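Claltero Doppelgreifer-Set im Test: gute Mechanik, ärgerlicher Aussetzer

Juli 2021

Wir nutzen das Doppelgreifer-Set von Claltero seit 3 Monaten in unserer Werkstatt in Semlow. Es besteht aus zwei Parallelgreifern, den Adapterplatten und der Steuersoftware Nouri. Montage und Verkabelung waren an einem Nachmittag erledigt, die Anleitung ist knapp, aber vollständig.

Geprüft haben wir mit Alltagsgegenständen auf einer dunklen Tischplatte: Becher, Glas, eine flache Schale, ein kleines rundes Teil. Bei den meisten Griffen arbeitet das Set sauber. Die Backen schließen parallel, das Spiel ist gering.

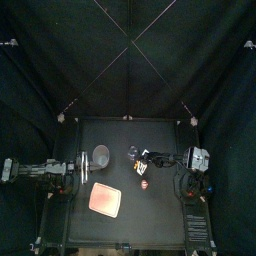
Der Fehler

Nach 200 Zyklen blieb der linke Greifer zum ersten Mal offen stehen. Der Arm fuhr bis knapp vor den Becher, der Schließbefehl ging laut Protokoll raus, die Finger bewegten sich nicht. Nouri meldete trotzdem "Griff erfolgt" und gab den nächsten Schritt frei. Der Arm hob also leer ab -- und der rechte fuhr los, obwohl die Übergabe gar nicht stattfinden konnte. Bis zum Not-Halt vergingen 4 Sekunden. Beschädigt wurde nichts.

Ursache war ein Stecker am Greiferflansch, der sich durch die Drehbewegung gelockert hatte. Das kann passieren. Schwerer wiegt, dass die Software den Befehl quittiert und die Fingerstellung nicht abfragt.

Was hilft

Stecker mit Zugentlastung sichern und alle 30 Betriebsstunden prüfen. In Nouri die Option "Positionsrückmeldung" einschalten, sie ist ab Werk aus. Der Händler Laramia hat uns das Kabel ohne Diskussion getauscht, ein Update ist für September angekündigt.

Fazit: Mechanisch empfehlenswert. Mit den Werkseinstellungen würde ich zwei Arme nicht gemeinsam an einem Tisch laufen lassen.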